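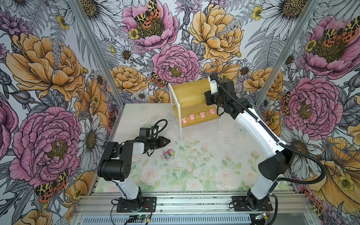
Floral paper on back and both sides, rose mat, two-tier shelf with the pigs on the bottom

Forum index > Papering and small spaces > Is the wallpaper too much with the rose mat?

skeinandtwine
Posts: 130
October 16, 2026

I'm lining a boxed-in display and would like opinions before I do the second one to match. The wallpaper is on the back and the two side walls, and it's a very full floral print with hardly any plain ground in it. The mat on the floor is much paler, pink roses with green leaves. The shelf is light wood with white metal sides.

My sister says the two florals fight. I like them together but I've been looking at it for so long I can't judge any more. Should I swap the mat for something plain, or change the paper on the next one?

The paper is a Troneo end-of-line roll. I have enough left for one more box if I don't make mistakes.

pastetable
Posts: 2358

Your sister has a point. Two flower patterns can work if one is big and one is small, but the wall paper is dense and it's on three sides. I'd keep the walls and put down a plain mat in one of the leaf greens. Moss or sage, something dull.

If you do keep the roses, leave the next box with paper on the back only and paint the sides.

M. Ramanauskas

I disagree with pastetable. The mat is pale enough that it reads as a light floor. A plain green one would look like a snooker table under that paper. Leave it.

What I would change is the shelf. Honey wood and white metal is fine in a bathroom but it looks a bit bare in there. Paint the planks white or a soft grey.

skeinandtwine

I'd rather not paint the shelf, it's the one calm thing in the whole box. Also it was a present.

Wouter_VB

Keep the wood. Painted planks chip along the front edge wherever you slide things on and off, and you'd be touching it up every few months. A coat of clear matt wax is plenty.

How did you do the back corners? I've papered three alcoves and a wardrobe and have never got an inside corner I was happy with.

skeinandtwine

The back piece went up first and I let it turn on to each side by a centimetre. Then the side pieces over the top, cut dead straight down the corner with a new blade. I did it in July when it was very warm and the paste was going off too fast, so I had to keep wetting the edge. The left side is better than the right.

Wouter_VB

Thanks. I've been butting mine, which explains the gap.

normunds_s

Are the pigs staying? I think the row of four along the front of the bottom shelf is the best part. They pick up the pink in the mat. If you take the roses out they won't match anything lower down.

pastetable

They'd match fine. Pink on green is hardly a risky combination.

normunds_s

It's a cold combination with that wood. I had sage and pink in a hallway and took it out within the year.

M. Ramanauskas

I'd spread the pigs out a bit, two up and two down. A straight row looks like a shop.

skeinandtwine

I did try some on the top shelf and it looked wrong to me, so they went back in a line. They're soft ones and I wanted them low down. The little patterned cube on the mat hasn't got a proper place yet. It has pink and teal on it, and one idea was to take the teal for the outside of the box.

Wouter_VB

Teal outside would be good. Take the cube with you to the paint counter, don't try to match it from a screen.

pastetable

Agree on the teal. Get a sample pot and paint a bit of card before you touch the box. Satin, not gloss, or every ripple will show.

sivachacko

Coming back to the mat. You could settle it for nothing. Lay an old pillowcase over it for a couple of days and see if you miss the roses. Any plain one will do, you only want to know how the walls look without a second pattern. I did that with a rug and kept the rug.

skeinandtwine

That's sensible. I've got a plain green pillowcase somewhere. I'll try it before I order anything.

M. Ramanauskas

You'll keep the roses.

pastetable

We'll see. Whatever you decide, cut the side pieces for the second box first while you have the full length of the roll. The back is more forgiving if you have to join it, as long as the join sits behind the shelf.

skeinandtwine

Good point about the join. The shelf is narrower than the back wall but it would cover one seam if I put it in the right spot. Will measure up tonight and post again when the pillowcase has been down a while.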